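About Rukstead

Chore testing for kitchens, laundries and small shops
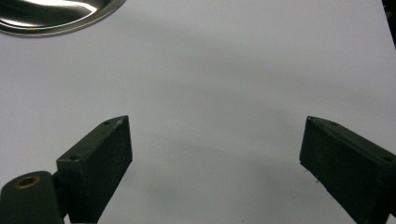 Rukstead tests whether machines can do ordinary chores. We started in June, seven years ago, in a rented unit with a sink, two tables and a secondhand dryer. Companies that build home and shop robots send us their machines or their software, and we give them the same jobs a person would be asked to do on a normal shift. Most of those jobs sound easy. Picking up a shiny steel bowl from a white tabletop is one of our basic tests, and it still trips up good systems. The rim is curved and reflects the light, and a pair of flat fingers has to close on it at the right angle or the bowl slides away.

Who we are

Bautista Saavedra founded the company after nine years of running a hotel laundry. He had bought two folding machines in that time and sent both back. Rania Tahiri joined the following year and runs the test floor. She writes the task sheets, trains the operators and signs every report before it leaves the building.

What we test

Our task list has 256 chores. It covers clearing a table, loading a dish rack, wiping up a spill, sorting socks, restocking a shelf, sweeping under a bench and so on. Each chore is run 50 times, with the items moved between runs. We write down what was finished, what was dropped and how long it took. A person does the same chore on the same table for comparison.

Can machines do chores yet?

Some of them, some of the time. On our list, the better systems can put cups in a rack and move boxes from a cart to a shelf at a useful rate. They are slower than a person, but they can be left alone to do it. Cloth is still hard. So are wet dishes, thin lids, plastic bags and anything stacked inside something else. Cleaning a whole kitchen from start to finish is beyond every system we have tested so far.

We get asked for a year when this will change. We don't give one. We publish our pass rates and let people compare them with the last set.

Our projects

Hasen is our kitchen program and the oldest of the three. Ciklow covers laundry and bedding. Daza is for shop-floor work, mainly shelving, packing and end-of-day cleanup. The test floor is 1800 square feet and is split between them.

Working with us

We charge a flat fee per chore and take no share in the companies we test. Clients can watch their own runs but can't stop one partway. A score of 100 means every run was finished with nothing dropped. Reports go out within four weeks of the last run.

Page updated August 2025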